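Vondby labeling practice

The Vondby labeling practice is a set of written rules for marking parts, fixtures and tools in simulated robot work cells. It is used mostly in scenes where a robot with a two-finger gripper picks up a part and brings it to a numbered or lettered position. The practice takes its name from the town of Vondby, where the first version was discussed during a workshop in November. It is not a legal standard, and no authority checks if a laboratory follows it. The text is free to copy and change.

Background

Before the practice existed, each group marked its simulated fixtures in its own manner. Some used colors only, some used long names written in the scene file, and some used no marks at all. When scenes were exchanged between groups, the same position could have two names, and results could not be compared. Alois Hämmerli, at that time an engineer at the company Borinus, collected these cases in a short report. He counted 300 scenes in which the name in the task text was different from the name on the fixture. The report proposed that a label must be readable in the scene itself, from the camera that the robot uses.

The first draft was written by Hämmerli together with Charoen Sombatkul of the Jevimari laboratory. It contained 13 rules. The present edition, dated 16 July 2023, keeps the same number, but rules 4 and 9 were written again from the beginning.

Scope

The practice covers rigid fixtures, for example bars, racks, trays and panels, and the loose parts which are used with them. It covers also the view from a camera mounted near the gripper. It does not cover soft objects, safety signs for people, or the marking of real machines, for which national rules normally exist.

Rules for labels

A label consists of a number and a capital letter, without a space or a hyphen between them. The number names the row or the group, and the letter names the place inside it. Letters follow one another along the fixture in one direction only, and the direction must be the same for all fixtures of a scene. Black letters on a white ground are preferred. The label is placed on the face which is turned to the camera in the start position of the robot.

Rotated text is permitted when the face is narrow. In this case all labels on one fixture are rotated the same way, so that a reader, or a text recognition program, has to turn the picture only once. Mixed rotation on one bar is counted as an error.

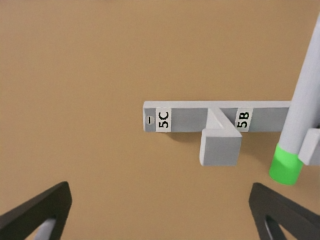 The label should stand beside the feature it names and not on it. Blocks, tabs and hooks change their brightness a lot with the light, and printed characters on a slanted surface are often lost. The space between two labels is left plain. Screws, slots and other small marks near a label are allowed, but they must not be of a size or shape that can be read as a further character.

Rules for color

Color is used for the parts that move, and gray or another quiet tone for the parts that stay. A rod, for example, can have a gray body and a bright cap at the end which has to be watched. Only one bright color per part is recommended. The work surface should have no pattern. Rule 9 asks that the color of the surface be clearly different from the color of the fixture, also in the shadow.

The gripper fingers are normally dark. The practice does not demand this, but it advises against fingers in the same color as a cap or a label.

Rules for the camera

The camera must show both fingertips before the grasp begins. At least one label should be visible at the same moment. It is accepted that a long part covers some of the fixture, and authors are asked not to remove such views from the collection, as they happen also in real work. If a label is covered in the whole sequence, the scene is marked "label hidden" in its notes.

Edge smoothing in the renderer can leave a thin colored line at the border of the characters. The practice treats this as acceptable if the label can still be read at normal size.

Checking

A scene is checked by 2 persons, of whom one did not build it. The second person receives only the pictures and writes down every label that he or she can read. The list is then compared with the scene file. The Zepeda collection, which was the first large collection checked in this way, contains 1424 scenes.

Criticism

Some users find the practice too strict for small projects. Sombatkul herself has written that the rule about one direction of letters causes problems for round fixtures, where a beginning and an end do not exist. Other users object that a robot in a simulated scene can know every position without any label. Supporters answer that the labels are made for policies which learn from pictures, and for the people who must later read the records.

A proposal for round fixtures is under discussion. It would place a small notch before the letter A.

See also

Fixture design
Gripper camera
Simulated work cell
Text recognition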